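Madby's planner throws out most of its own ideas, and that's the point

24 shares | 2 comments

Chalerm Phetsri is eating lunch out of a paper bag when I get him on the phone. He has a build running and keeps checking on it. "If I go quiet it's the tests," he says. He goes quiet twice.

Phetsri runs the motion software at Madby, the small Dornville outfit that makes a planning and control layer for arms that handle soft stuff. Towels, shirts, bags. No hardware of their own. Customers bring the arm, Madby brings the code, and then everybody argues about calibration.

I ask what the software does in one breath. He needs three. It takes a depth picture of the cloth, guesses at where the layers are, proposes a batch of grasps, throws out nearly all of them, and hands the survivors to the controller. The batch is 800. Why 800? "That was what fit in memory on the old machine. We got a bigger machine and never changed it. Somebody should write that down somewhere."

So 800 candidates, and most die in the first check, which is just reach. Can the wrist get there without the elbow doing something stupid. Then collision. Then the slow one, a learned score for whether the fingers will come away with one layer or the whole stack. He wanted the learned score to run first, early on. Lost that argument. "I was wrong, it was slow as molasses. You do the cheap math first. Any kid in an algorithms class would of told me."

The cloth model is less clever than people expect. There is no full simulation running. They tried one, called Fesley, and it's still in the repo, and new hires still find it and get excited. "Fesley was beautiful. It would tell you where every wrinkle goes. By the time it told you, you could have folded the towel by hand and gone home." What replaced it is a coarse mesh plus a confidence number on each edge. Low confidence, the planner stays away or asks for another look.

Folded towels are the thing they test on most, he says, more than flat ones. A flat towel is easy to see. With a folded one the edges stack up and the depth camera blurs them together into one fat edge.
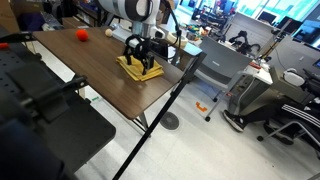 Chalerm should be asked about the force side too, according to Chisholm, where the controller has been in use since last October, and where the integration team says the planner was never their problem. Their trouble was contact. The arm would reach the table height it had been told about, the table would be a hair higher, and the joint limits would trip and stop everything until somebody walked over and cleared the fault.

I pass this on. He laughs, not very happily. "Yeah. That's fair. That was us." The old controller was pure position. You said go to this height and it went or it died trying. The new one goes soft in the last bit of the approach, so the height is more like a suggestion and the force reading decides when to stop. It took 2 rewrites. The first one oscillated. "Chattered like a sewing machine. I have audio, its awful."

What fixed it? A filter, and moving the force loop off the same process as the logging. The logger was grabbing the disk at bad moments and the loop would miss its slot. He spent weeks tuning gains before anyone looked at timing. He'd like those weeks back.

The part he's proudest of isn't in the product pitch at all. It's the replay tool. Every run saves what the planner saw, what it proposed, what it rejected and why, and you can scrub through it on a laptop with no arm attached. Change a threshold, run the same log again, see which grasps flip. Chisholm's people asked for it after watching over his shoulder on a call. It wasn't meant to ship. "The buttons are labeled things like 'do it' and 'do it old way'. I have to fix that."

Next up is recovery. Right now if a grasp misses, the planner starts over from a fresh look. He wants it to remember what it just tried, so it doesnt pick the same bad corner again. Sounds simple. The cloth has moved by then, so which corner is the same corner?

He doesn't have that yet. The build finishes while we're talking. One test failed, a timeout. He says he has to go look at it.

Posted August 13, 2021

2 comments | Back to top | Contact the editor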